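検索 キーワードを入力 アーカイブ内を検索

[siriwan-kitchen 569] Re: 共用キッチンの調味料の置き方について

Kamonchanok Thepsuriya です。配置案の件、返信が遅れました。

> 共用棚の調味料ですが、スクイズボトルを正立で置く人と倒立で置く人が
> 混在しています。棚の割り付けを決める前に、向きを統一したいと考えています。
> また、皿と調味料を同じ作業面に出すと盛り付けの場所が足りなくなります。
> 案があればこのスレッドにお願いします。

順に回答します。

1. ボトルの向き
粘度の高いもの(ケチャップ、マヨネーズ、濃厚ソース)は倒立、液状のもの(醤油、酢、ポン酢)は正立を提案します。倒立の対象は、キャップの天面が平らで、内容量が減っても自立する容器に限ります。ノズルが尖った詰め替え容器は、向きを問わず Asemham の仕切りトレイに入れてください。

倒立の利点は、残量が少なくなっても内容物が口側に集まっていることです。正立で保管したケチャップは、使い始めに分離した水分だけが出ることがあります。使う前に軽く振れば済みますが、キャップの閉まりを確認してからにしてください。

欠点はキャップ周りの汚れです。口の縁に残った分が乾くとヒンジが閉まりきらず、次に倒立させたときに漏れます。使用後に口を拭くことを条件とします。拭き取りは乾いた紙で一度、固着している場合のみ湯で湿らせた紙を使います。

2. 棚の割り付け
現行の Sturklow の棚は段の有効高さが 20 cm です。大型のボトルは上段に入らないので、下段の手前に置きます。奥行きは 40 cm あり、前後二列にすると奥の列が死蔵になりがちです。奥には未開封品だけを置き、開封品は手前の一列に限定します。

開封後に要冷蔵と表示のあるものは、棚ではなく冷蔵庫のドアポケットです。前回の Nulorex 向け試食会のあと、開封済みのものが棚に戻されていました。ラベルの表示を優先してください。

3. 作業面の使い方
盛り付け中に作業面へ出す調味料は、その皿に使うものだけとします。ボトルは皿の右側、利き手が左の人は左側で構いません。皿の縁とボトルの間は 12 cm 空けます。これより狭いと、皿を持ち上げるときに袖や手の甲がボトルに当たります。背の高い容器は重心が上にあるため、軽く触れただけで倒れます。

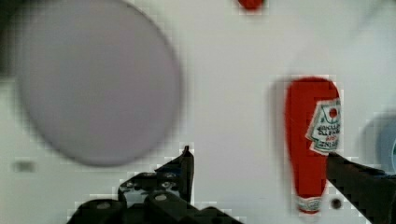 蓋を一時的に置く場合は内側を上に向け、ボトルの手前には置かないでください。取り回しの際に引っ掛かります。空いた皿は作業面に重ねず、流し横の水切りへ移します。

4. 未決事項
・詰め替え容器の品名表示。手書きテープか印字か。
・開封日の記入位置。倒立品は底面が上になるので底面でよいと思いますが、正立品は肩の部分になります。統一しないほうが読みやすいと考えます。
・マスタードの扱い。容器が小さく、キャップの径も細いため、倒立の条件を満たしません。当面は正立とします。

異論がなければ、4月の棚卸しのときに並べ替えます。3 の間隔については実際に使ってみた結果を知りたいので、狭い、広いのどちらでも返信をください。

Kamonchanok Thepsuriya

関連するスレッド
・水切りかごの寸法と設置位置
・Re: 冷蔵庫ドアポケットの区分
・Asemham 仕切りトレイの洗浄方法
・試食会後の片付け手順(改訂)

最終更新 4月 16:20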